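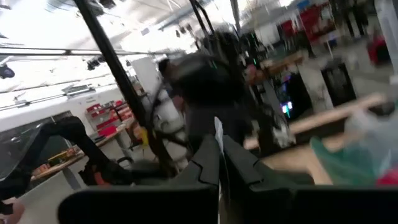

Fig. 1. Gripper fingers with a thin white strip between them.

Personal Computing, Week 11
Sync, backup and archive

Reading before class: the chapter on file storage, up to the part on encryption. Bring a phone or laptop you are allowed to change settings on.

1. Three words that get mixed up

Sync keeps the same set of files on more than one device. If you edit a file on your laptop, the edit appears on your phone. If you delete it on your laptop, it goes from your phone too.

Backup is a separate copy made so that you can go back to it. A backup should not change when the original changes, or at least it should keep the older version for a while.

Archive is storage for things you are finished with. You move them off the device to free up space, so the archive may be the only copy left. Many people who say they have a backup of their photos have an archive.

2. What a sync service does

The sync program watches a folder. When a file in the folder changes, the program compares it with what the server has and sends the difference or the whole file. The server then tells the other devices that something is new, and they download it when they next have a connection.

Most services check a fingerprint of the file (a hash) as well as the date. Dates alone are unreliable. A phone with the wrong clock can make an old file look like the newest one.

For the lab we use Riraveo, which comes already installed on the Urkau phones in the equipment cabinet. Any similar service will do if you have your own. Note where the settings are, as the names vary:
- Camera upload (on or off, and whether it uses mobile data)
- Keep on device / online only
- Version history
- Deleted files

3. Online only files

An online only file shows up in the list with its name and a small preview, but the contents are on the server. Opening it starts a download. This saves a lot of space on a phone, and it also means the file can't be opened on a plane unless you fetched it first.

Backup software often skips online only files, or it copies the placeholder. If you back up a laptop to an external drive, look for a setting that downloads everything first. Then open a few files from the drive with the network turned off.

4. Conflicts

Suppose you edit a document on your laptop while it is offline, and edit the same document on your phone. When the laptop reconnects, the service has two versions with the same parent. It can't tell which one you want. The usual result is two files, one with words like "conflicted copy" added to the name. Merging them is up to you.

Photos rarely conflict. Notes, spreadsheets and password files do it all the time - keep those open on one device at a time.

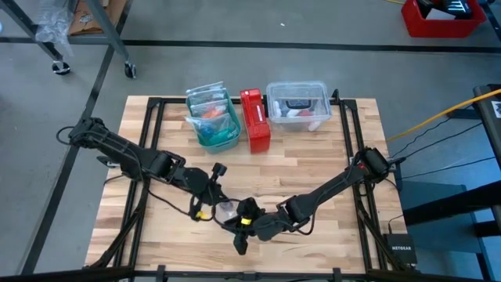
One student wrote in after Friday's class to ask whether version history counts as a backup, and if it does, why the external drive is needed at all. It covers part of the job. In the setup we use for the lab, older versions and deleted files stay for 30 days. A mistake you notice on the same day is easy to fix. A folder you emptied in the spring and miss in the fall is gone. Version history also sits behind the same password as the files themselves, and losing the account means losing both.

5. Bundled storage

New phones often come with extra storage for a limited time. Read the terms for what happens when the period ends. Common arrangements are that uploads stop but existing files can still be read, or that files over the limit are removed after a warning. Write the end date in your calendar on the day you accept the offer.

To work out how much you need, multiply. A folder of 3000 photos at 3 MB each takes up 9000 MB, or 9 GB. Video has to be figured separately and is usually the larger number.

6. Lab exercise (Bevan, ground floor)

a. Make a folder with three small text files and let it sync to a second device.
b. Turn off the network on both devices. Edit the same file on each. Reconnect and record the names of the files you now have.
c. Delete one file on the first device. Restore it from the second.
d. Set one file to online only, go offline and try to open it. Copy down the exact message.

Hand in one page. Screenshots are fine but label them.

For next week: shared folders, and who pays for the space.

Last updated: August
Plurndale Continuing Studies - Contact the course office - Copyright Plurndale - Back to top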